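Gears Under the Teacups
A printed tablecloth and the people who eat, sew and argue over it

By Wubit Sisay

January 30, 2026

When I moved into the flat on Levgate Street, the kitchen table was already there. The former tenant had left it with one short leg and many rings from hot cups. I did not want to paint it and I could not afford another one, so I did what my aunt always did with an ugly table. I went to look for something to cover it.

In my family a table cloth was white, with a border, and it came out for guests. On other days we ate on the bare wood. So it was strange for me to stand in Prukov, the fabric shop behind the station, and to like a print which had nothing to do with food or flowers. It was blue in many tones, and it was covered with gears and small squares, like a drawing made by an engineer who had become tired and started to play.

The owner of the shop, Mr. Fikre, unrolled it on the cutting counter and told me it was left over from an order for a school. He had 13 metres and did not expect to sell them to anybody who wanted to have dinner on it. I bought five. I still have a piece folded in the cupboard, and I have given two pieces away.

I have lived with this pattern long enough to have opinions about it. The large gear is my favourite part. It is pale, nearly the colour of a winter sky in the morning, and it is big enough that a dinner plate does not hide the teeth. My sister prefers the squares. She says they look like the floor of a swimming pool, and that the colour between them makes them warm.
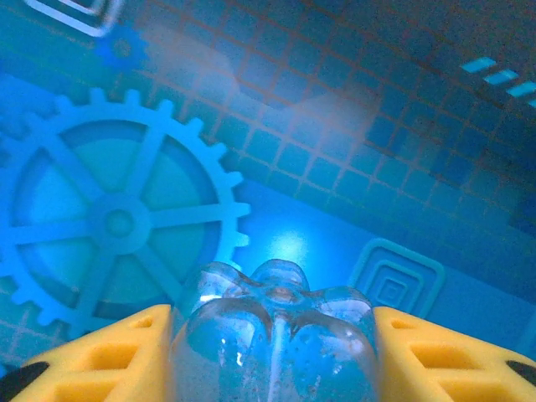

The large gear with its six spokes, and the small tiles going from light cyan to deep navy.

A busy print is kind to a kitchen. On my aunt's white cloth each drop of sauce was a small accident, and someone had to get up for the salt. On the blue one we continue to eat. It also changes how people sit. Children put a finger on the rim of a gear and follow it all the way around while they wait for their soup. Adults do it too, when the conversation is difficult.

The light matters more than I had thought. My lamp hangs low, and in the evening it takes away part of the colour, so that the dark squares stay dark and others become almost milk. Before I buy cloth now, I ask to carry it to the window and then under a lamp. Mr. Fikre permits this, but he sighs.

A few things I have learned about using a strong pattern on a table. Plain dishes are better. I own a set with a brown leaf design from the Skurkosar market, and beside the gears the leaves look nervous, so those plates have moved to the top shelf. Cut the cloth longer than you believe you need, and let the biggest motif fall a little away from the middle, where you would otherwise put the bread. Straight lines in a print will show every mistake in your hem. Mine goes down toward one corner, and the rows of squares tell this to every visitor.

I asked Mr. Fikre if people often choose technical designs for the home. He thought about it while he rolled up a grey wool. In the 15 years he has had the shop, he said, he has sold maps, music notes and one terrible cloth with telephones. Customers buy them for a child's room, and then he hears that the cloth has gone to the kitchen, where the family can see it.

This was true also for my neighbour, who took one of my two pieces. She planned to make curtains for her son. In the end she laid it over her sewing table, and she cuts her patterns on top of it, with the gears showing between the sheets of brown paper. The other piece went to my sister, who has not hemmed it and says she will do it in February.

I have ordered a wooden wedge for the short leg. Until it comes there is a folded receipt from Prukov under it, and the soup stays level enough.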